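How do I keep long extension cords from being a trip hazard?

Fathima Bhattacharjee
March 28, 2019

We rent a shared workshop in Elton and the outlets are all on one wall. Cords end up across the walkway. The lease says no drilling into the floor. What do people use?

Staniforth
Rubber cord covers. Get the low ones with sloped sides, or carts will catch on them. Measure the run first and buy one long piece — the joints on short ones come apart.
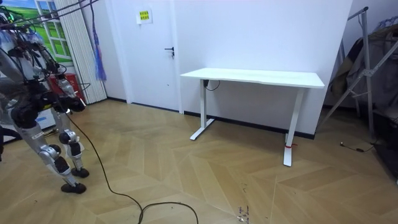

Cable trailing down to the floor.

Anything that moves needs slack, so leave that part uncovered and keep people out of its path. Cover the rest of the run back to the wall.

wendel_10
tape works fine

Flavel
Gaffer tape, yes, but duct tape leaves glue on concrete. Ours took a weekend to scrape off. Also check the gauge of the cord. A thin one 100 feet long will get warm under a heater, and you don't want it covered.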